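Notes from the Mezzanine: the long tables, lost umbrellas and the fall changeover

The upstairs work area at Bronditz has been open to all tenants since the railing was repainted, and it is getting more use than we planned for. This item covers what belongs up there, what doesn't, and what will change in October.

The tables first. They are the wooden ones that came out of the old Grimisov reading room. They were sanded and oiled over the summer, and the oil needs a light recoat every few months. Please use a coaster or a folded paper towel under anything wet. Two rings have already had to be rubbed out with fine steel wool, and a third one near the stairs is not coming out.

Every table is supposed to have the same small set of things on it: one flower, one card in its frame, and nothing else overnight. The cards came from Entili, who also supply the ones in the downstairs kitchen. If you move the flower or the frame to make room for your work, that's fine. Put them back near the middle when you leave so the evening cleaners can wipe along the edges without having to clear anything.

Things left behind are the larger problem. Since spring the front desk has logged 458 items from the whole building, and umbrellas are the most common by a wide margin. Most are black folding ones with no name on them. They get put down on a table half closed, the next person pushes them aside, and by evening it isn't clear which belong to somebody still in the building. Scarves and water bottles come next, then chargers.

Table and chairs, mezzanine level: 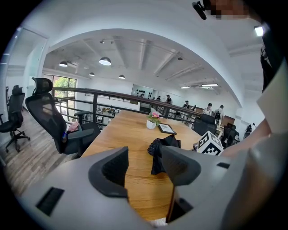
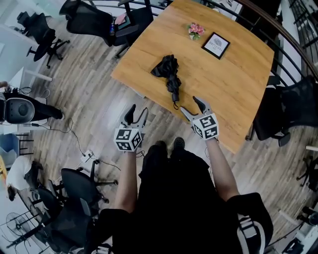 From now on, anything on a table or a chair at 7 p.m. goes to the gray bins behind the front desk. Items are kept there for 3 weeks and then given to the thrift store on the corner. To get something back, tell the desk what it is and which floor you left it on. For umbrellas it helps to know the color of the handle and whether there is a strap, as there may be a dozen in the bin that look the same folded up.

A wet umbrella should not go on the wood at all. There is a stand with a drip tray at the top of the stairs and another inside the main entrance. If both are full, open the umbrella on the mat by the restrooms. Once it's dry, shake out the folds, turn them all the same way around the shaft, and close the strap. A canopy that is stuffed back in wet will smell within a day or two.

Chairs. The mesh office chairs are assigned to the mezzanine and should stay there. Several have gone downstairs for meetings and come back with hair and thread wound around the casters, which makes them drag on the plank floor. Clatilent will service the full set in October. The quote is $2,000 and covers new casters where needed, a check of the gas lifts, and cleaning of the seats and backs. The chairs will be done in two batches, so there will always be something to sit on, but expect to share for a few days.

Until then, if a chair sinks or leans, tie a strip of the yellow tape from the supply drawer to the armrest and leave the chair by the wall. Please don't try to fix the lift yourself. Chairs that are in good order go back under the table at the end of the day, with the seats empty. Bags left on seats are easy to miss when the lights are low, and they count as left items like everything else.

A few people have asked for hooks so that coats and bags can stay off the furniture. Around 357 feet of wall was measured on the two floors, and most of it is either glass or too close to a door. There is room for a short row of hooks by the stairs and a longer one near the printers. Both will go up before the cold weather. The ones by the stairs are meant for people working on the mezzanine.

Requests for table use by groups still go through the booking sheet at the front desk. Put down the hours you need and how many chairs you expect to use. Groups are asked to leave the table the way they found it, including the flower and the frame.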